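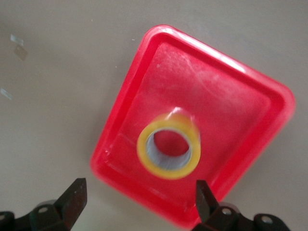

Wrist view: a roll of clear packing tape in the red tray, gripper open.

Zisarton released version 2 of its grasp planner, Plorkance, on 8th April. Bezawit Moges leads the planning work from the company's office in Plinthorpe, and most of our conversation concerned a part of the software that few users ever open: the candidate filter.

The filter sits between perception and motion planning. Perception hands over a segmented point cloud. A sampler proposes 3,000 grasp poses against it, and the filter has to bring that number down before the arm planner sees any of them. "The arm planner is the expensive stage," Moges says. "If you send it poses that can't be reached, it spends its whole budget proving they can't be reached."

In the first version the filter ranked poses by contact quality alone. Rings exposed the weakness. A roll of tape lying flat allows a grasp across the full outer diameter, or one with a finger in the hole and the other outside, pinching the wall. The second scores well on contact and badly on clearance, and the old ranking had no term for clearance.

"It would choose the pinch, put a fingertip down the hole, and stop on a force limit at the tray floor," she says. "The log said grasp failed. It should have said plan failed, and we changed that too."

Version 2 checks a swept volume of both fingers against the cloud before any ranking is done. The check costs 60 milliseconds on the reference machine. Moges considers this acceptable for single picks and too slow for the conveyor mode, where it is off by default.

Translucent material is a separate problem. Depth readings on clear tape are unreliable, and the cloud often has the core and little of what is wound on it. The planner then underestimates the outer diameter. I asked whether the color image could correct this.

"Partly. We fit a circle to the color edge and take the larger of the two radii. It's crude. A highlight on the tray rim can pull the fit off, so there's a residual threshold, and above it we fall back to depth."

The threshold is set by hand in a configuration file. Bailly, the calibration tool that ships alongside, does not touch it yet. Moges expects that to change in July, together with a replay command that reruns the filter on recorded clouds without an arm attached.

She was less definite about stacked objects. "The swept volume treats everything that isn't the target as fixed. For a stack that's wrong, and I don't have a date for it."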